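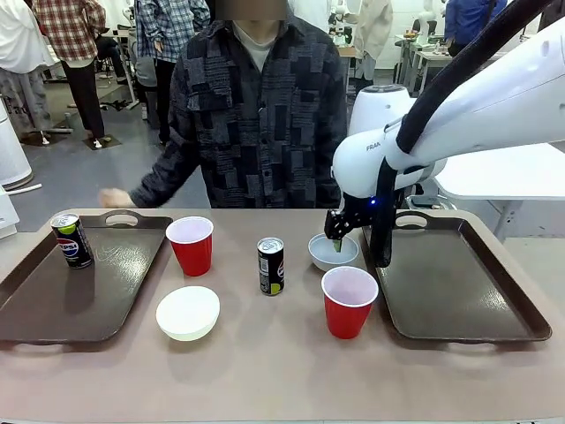 Table clearing by robots

Table clearing by robots is the use of robotic arms to gather cups, cans, bowls and similar items from a table after a meal and place them on a tray or in a bin. The chore is often used as a measure of how far household and service robots have come. It takes a person little thought, yet it calls on sight, planning and touch at the same time. As of the most recent published work, machines can do it in limited settings and at a slow pace, and no system sold to the general public does it without supervision.

Scope of the task

Most research divides the chore into picking, placing and carrying. Picking means taking hold of one item without knocking over its neighbors. Placing means setting it down upright, or at least stable, on a tray. Carrying the loaded tray is treated as a separate problem and is left out of many studies. Wiping the table is also left out – a point raised by several critics of the field.

The items chosen for trials are cheap and easy to replace. Party cups, drink cans and plain bowls are common, and serving trays with cut-out handles are favored because a two-finger gripper can hook or pinch the opening.

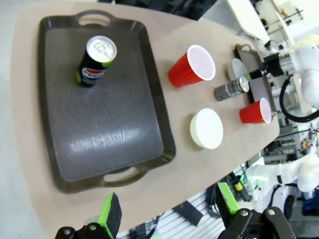

Cups, bowls and a soda can on a rounded table, from a camera at the gripper.

Difficulties

Thin plastic cups bend when squeezed, and an empty one tips at a light push. Cans are stiffer, but their smooth sides offer little to hold, and a can lying down may roll. Bowls must usually be taken by the rim, with one finger inside and one outside. Glossy trays add a further problem, as reflected light may be read by the software as an object or as an edge.

A camera close to the gripper gives a near view of the item but loses sight of the rest of the table. For this reason many systems combine it with a fixed camera. Two arms working over the same surface must also keep clear of each other, and of any person who reaches in.

The Surosley trials, led by Everaldo Bittencourt, compared single-arm and two-arm clearing over 3,134 attempts. The report found that two arms were of most help with trays, which are hard to lift level from one end. It also noted that people nearby tended to move items during a run, and it advised that this be treated as a normal condition of the task.
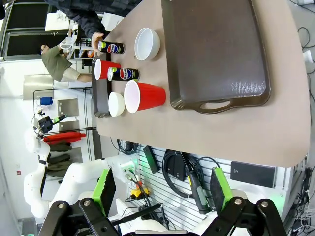

Use outside the laboratory

Commercial use remains narrow. Panyasiri, a cafeteria operator, tested a clearing station in which diners left their trays on a fixed counter and an arm sorted the contents. The test ran for 35 days and kept one attendant on duty throughout. The company Tralleo offers a similar station for staff canteens, limited to 5 types of item chosen by the customer.

Home use has moved more slowly. Tables differ in height and shape, and a household may own dozens of kinds of dishes. In a review written for the Mutska program, Tainá Barros set out 3 conditions for a useful home system: it should handle items it has not met before, recover from a dropped item without help, and finish before a person would lose patience. She concluded that the second was the furthest from being met.

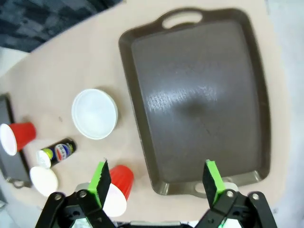

Can a robot clear a dinner table without help?
In a prepared setting with a small set of known items, some can. In an ordinary home, a person is still needed to deal with spills, unfamiliar dishes and anything that falls.

See also: Robotic grasping; Service robot; Dishwashing machine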